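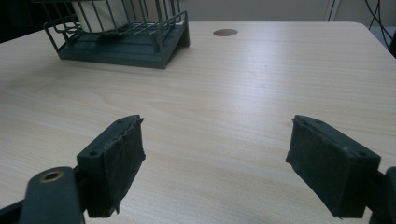
Right, tables. I've had a read back through the thread and I think we're making this harder than it needs to be. The Furness room has got to be ready by October, and all we really need to settle is what lives on each table and what doesn't. My vote is for one wire basket per table, shoved to the back, and everything else in the cupboard. The dark green one has a solid base with a bit of a rim, so small things shouldn't go skating off underneath, and you can see through the bars to what's in it. I've only got a white roll in mine so far and I'm rather enjoying all that bare table in front of it!

On 2 October-ish, somebody wrote:

> Could we look at proper drawer units instead of baskets? Brillmont do a low one that comes to 132 with the castors, or 128 without. I know it's more than we said, but things do get dusty in an open basket, and I'm fed up with hunting for the scissors. Also, are we covering the tabletops or leaving them as they are? I've got most of a roll of wipe-clean stuff from the Bundgaard sale.

I do see the point about dust, but four of the drawer units would come to over 500 (I make it 514 if we skip the castors and add the delivery) and I'd much sooner spend that on decent lamps. Scissors can hang on the hook by the door, where they used to be before the big clear-out.

As for covering the tops, please no. I like the pale wood look, faint streaks and all, and the wipe-clean stuff always goes tacky at the corners. A damp cloth does the job. The rounded corners are kind to hips as well, and a cover would only bunch up there.

Last thing: labels. Clornalex have the little tie-on ones in boxes of 2,000, which is ridiculous for us, but if anyone on the list wants to split a box I'm in. Shout before I order, and say if you want string or wire.

Oh, and whoever has the spare cupboard key, can it go back in the tin please?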